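Cleaning cloths: keeping them, washing them and knowing when to stop

By Lanying Pan
Updated 5 March 2025

Most kitchens have more cloths than they need and still run short of a clean one. Mine was the same until I sorted the drawer out last October. These are the habits that stuck.

How many to keep

I keep 19 cloths for a household of three. That covers a week of kitchen wiping, with a few over for spills and windows. If you wash more often than I do you can manage with fewer. Anything beyond what fits in one drawer tends to sit at the back and go musty.

Sort them by job

Give each job its own colour and stick to it. We use pink for tables and worktops, white for drying up and grey for floors. It doesn't matter which colours you choose as long as everyone in the house knows them. Write it on a bit of card inside the cupboard door if people forget.

Folding for wiping

Fold a cloth in half, then in half again. You get eight clean faces out of it, counting both sides as you refold, and a thick pad that doesn't bunch up under your hand. A cloth screwed into a ball only wipes with the bits that stick out.

Wiping a wooden table

Take off anything loose first, mats included. Wring the cloth out hard so that it is damp and no more. Wipe along the grain from the far side towards you, and refold when the face looks grubby. Dry straight away with a second cloth. Crumbs collect where a table meets a rail or a raised edge, so run a folded corner along there before you do the flat part.

Mats want doing separately. Wipe the top, turn it over, wipe the underside and let it dry on its edge before it goes back. Grit trapped under a mat will scratch the wood. Faint scuffs on a dark mat can often be eased with warm water and a drop of washing-up liquid, but go gently near any painted or taped markings, as scrubbing lifts them.

A soft pink cloth with a worn patch, and a dark mat on a wooden table: 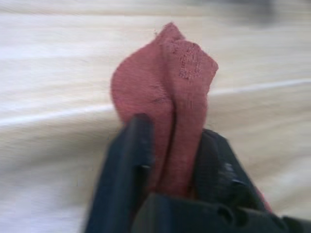
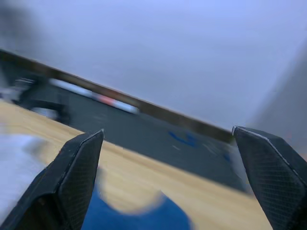 Washing

Shake cloths out over the bin before they go in the machine. Wash them at 60 degrees with ordinary powder and leave out the fabric softener, which coats the fibres and stops them soaking anything up. Keep the floor cloths for a separate load. Darker pinks and reds can run for the first couple of washes, so don't put them in with the white ones.

Dry them flat or over a rail. Left in a heap they smell by the next morning, and a second wash doesn't always shift it.

When a cloth is finished

Hold it up to a window. If light comes through in patches, it has gone thin and won't hold much water. Pilling on its own is harmless. Loose threads can be snipped off close with scissors, but don't pull them, or you may open up a whole row.

Thin cloths go down a grade here: worktop to floor, floor to shed. My neighbour Thaddäus Nägeli cuts his into quarters for oiling tools and throws them out after one go. Lay oily rags out flat outdoors to dry before you bin them, as they can heat up when bundled together.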